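Jarnirow Driver Hours and Tachograph Import: Frequently Asked Questions

Applies to Jarnirow 3.4 and later. Last revised 2025-02-04.

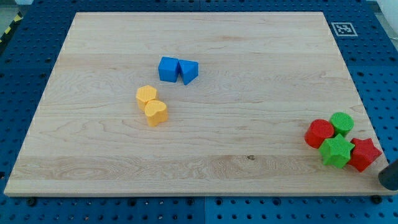
Leonie Wihongi wrote in to ask whether the old page on remote download still applies, as her depot moved to the new units in November and the menu names no longer match. It does not. The questions that follow replace it in full, and the menu names are those of the current release.

GENERAL

What does the import module do?
It reads driver card files and vehicle unit files, checks their signatures, and writes the activity records to the driver's timeline. Driving, other work, availability and rest are kept as separate activity types. The original file is stored unchanged next to the parsed records.

Which file types are accepted?
DDD, TGD, V1B and C1B. Files may be uploaded one at a time or in a ZIP archive. An archive may hold up to 700 files. Larger archives are rejected before parsing, and no part of them is imported. Password-protected archives are not supported.

Is the module included in the base subscription?
It is included in Fleet and Fleet Plus. Accounts on the Basic plan can store card files but cannot parse them.

Does the module replace the legal duty to keep original records?
No. The operator remains responsible for retention under the rules of the country where the vehicle is registered. Jarnirow keeps files for as long as the account setting says it should, and the account owner sets that value.

DOWNLOADS

How often should driver cards be read?
The account default is a reminder every 21 days. It can be shortened but not lengthened past the limit set for your country profile. The reminder goes to the driver's app and to any user with the Compliance role.

Can a card be read while the vehicle is moving?
The request can be sent, but the unit may hold it until the ignition state changes. The status column shows "Queued" during this time. Do not send the request again. A second request cancels the first and returns the job to the end of the queue.

Why does a remote download stop partway?
The usual cause is loss of mobile coverage. The unit will try again when the connection returns and will start from the last complete block. If the status is still "Partial" after 24 hours, check that the company card is seated in its reader and that the reader host is switched on. A host that goes into sleep mode will drop the session.

How many company cards do we need?
One card can serve one authentication session at a time. Sites that download overnight from many vehicles may want a second card. Skuswood readers hold up to eight cards, and the module will share jobs among them without further setup.

ERRORS

What is error 101?
The signature on the file does not match its contents. The file was changed or damaged after it left the unit. Download it again from the source. If the second file gives the same error, open a ticket and attach both files.

What is error 33?
The driver card number in the file is not assigned to any driver in the account. Go to Drivers, open the correct record, and enter the number under Cards. The file will be parsed within the hour. There is no need to upload it again.

Why are there two entries for the same shift?
Card data and vehicle unit data overlap. The module merges them when start times differ by less than one minute. When they differ by more, both are kept and marked for review. A user with the Compliance role can select which one to keep. The other is hidden from reports and stays in the audit log.

A driver's timeline shows a gap. Is this a fault?
Not in most cases. A gap means that no activity was recorded on the card for that period and no manual entry was made. The driver should add the entry at the next card insertion. Office users may attach a note to a gap, but they cannot fill it with activity.

Why are the times off by one or two hours?
Tachograph files carry UTC. The timeline shows the time zone of the driver's home site, which is set under Sites. Reports use the zone of the user who runs them unless "Use site time" is checked.

REPORTS

Which infringements are detected?
Daily and weekly driving limits, missed breaks, short daily rest, short weekly rest, and driving without a card. Ferry and train entries are read and applied to split rest. Working time limits are reported on a separate page.

Can the tolerance be changed?
Yes. Go to Settings, Compliance, Tolerance. The value is in minutes and applies to break checks only. Changing it does not recalculate closed months.

Is there a limit on exports?
CSV exports are limited to 3000 rows per file. Longer exports are split and numbered in order. PDF exports have no row limit but may take several minutes. The API returns the same rows as the CSV export and uses the same column names.

Can the results be sent to payroll?
A connector is available for Wubshet. It passes total hours by activity type and pay period. It does not pass infringements or location. For other payroll products, use the CSV export with the "Payroll" column set.

ACCESS

Who can see a driver's records?
The driver, users with the Compliance role, and managers of the site to which the driver is assigned. When a driver moves to another site, the former manager loses access at midnight on the transfer date. Earlier records move with the driver.

What happens when a driver leaves?
Set the record to Inactive. Files and reports are kept, reminders stop, and the card number becomes free. Do not delete the record. Deletion removes the timeline and cannot be reversed by support.

Where do tickets go?
Use the form under Help, Contact. Import and parsing tickets are handled by Getachew Beyene. Reader and company card tickets are handled by Tiruwork Mamo. Include the vehicle registration, the job number, and the time of the request in UTC.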